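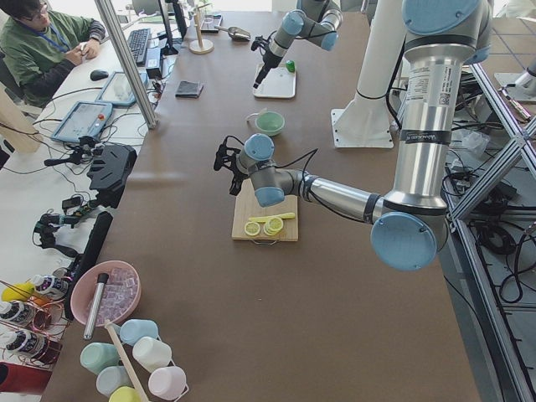

Lirwood Home Canning Circle: Questions We Hear a Lot

Do I need any experience to join?
Not a bit! Plenty of our members had never sealed a jar before their first evening with us (Delia Ciobanu, who runs the beginner table now, once boiled a whole batch of marmalade down to something like roofing tar, and she tells the story better than I do). Come along, wear an apron you don't love, and we'll put you next to someone patient.

When and where do you meet?
We meet twice a month in the kitchen behind Callitz Hall, from 6:30 in the evening until the last jar is out of the pot. We take February off while the hall has its floors done.

What does it cost?
Dues are $49 a year, and that covers your lids, sugar, vinegar and the use of the big kettles. You bring the fruit and your own jars. If that's a stretch this year, please drop us a note and we'll sort it out quietly.

Can I use bottled lemon juice instead of fresh?
For anything where the recipe counts on the acid to keep it safe, tomatoes especially, yes, and please do! Fresh lemons vary a good deal from one to the next, and bottled juice is much steadier. Save the fresh ones for flavor, or for marmalade, where they really shine.

My jelly didn't set. Is it ruined?
Oh, goodness, no. Give it a full day or two first, as some batches are slow. After that you can cook it again with a little more pectin, or call it syrup and pour it on pancakes.

Do you sell what you make?
Only at the fall fair. Last year we put out 485 jars and came home with 11, mostly Jirayu Saithong's very hot pepper jelly, which I'm still working my way through.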